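Interim Progress Report: Household Handling Demonstrations
Submitted to the Natitden Fund
Prepared by Amirhossein Hassanpour, Project Lead, Cesville Center for Applied Robotics
30 October 2019

1. Purpose of this report

This report covers the second period of the grant. It describes the demonstrations gathered to date, the checks applied to them, changes to the work plan, and the tasks remaining before the December review.

2. Progress against the work plan

The grant supports the recording of short manual tasks, performed by people using hand-held grippers, for use as training examples. At the close of the period the project held 2366 accepted demonstrations. A further 285 recordings were set aside after checking and will not be passed to the training team. The most frequent grounds for rejection were loss of marker tracking and a late start to the recording.

Work was carried out at 2 sites. The Cesville site recorded tasks performed at a desk, including opening and closing drawers, placing small objects, and moving cups. The Zhong site recorded folding and wiping. Both sites now follow the same written procedure, as the Fund requested in its comments on our first report.

The drawer task was added at the start of this period and accounts for 356 of the accepted demonstrations. Operators were asked to vary the starting position of the box and the order in which the hands are used. Early recordings of this task were too uniform, and the model trained on them performed poorly when the box was turned even slightly. The instructions were revised and the operators briefed again.

3. Quality control

Each recording is reviewed by a person who did not perform it. The reviewer confirms that the task was completed, that both grippers were tracked throughout, and that the written label matches the action. Disputed recordings go to the project lead for a decision.

Labels were a source of delay. Operators at the two sites used different words for the same action, and a shared list of terms was not in place until the middle of the period. Earlier labels have been corrected to match the list. The Redov software used for review now refuses any label that does not appear on it.

4. Two-handed tasks

The Fund asked for more detail on how two-handed work is recorded. The operator holds one gripper in each hand and works at normal speed. Other household objects are left on the desk so that the examples do not depend on a cleared surface. Each gripper carries a marker cube, from which its position is recovered during processing. 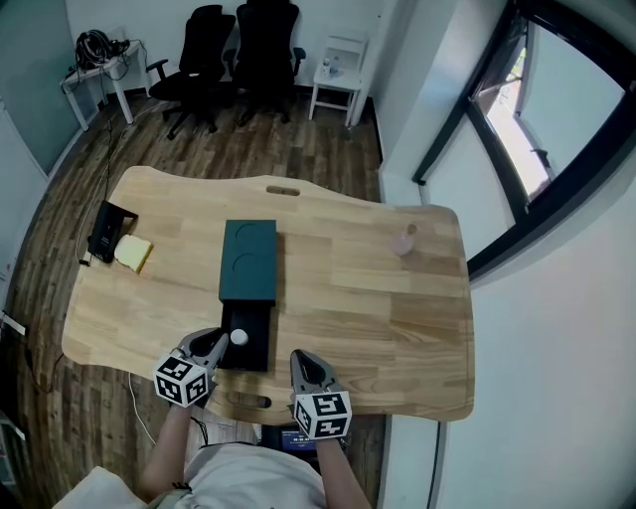
Figure 1. Drawer task: left gripper open around the ball at the mouth of the drawer, right gripper held to the side.

Demonstrations in which one hand remains idle are kept, provided that the idle gripper stays within view. The training team has asked that these be marked separately, and the label list has been extended for this purpose.

5. Issues and next steps

Daylight from windows continues to affect marker tracking in some recordings. Blinds have been ordered for the Cesville site, at a cost within the existing equipment budget. No change to the total grant is requested.

Before the December review the project will complete the separate marking of idle-hand demonstrations, deliver the accepted recordings to the training team, and submit a statement of expenditure. We ask the Fund to confirm the format it requires for that statement.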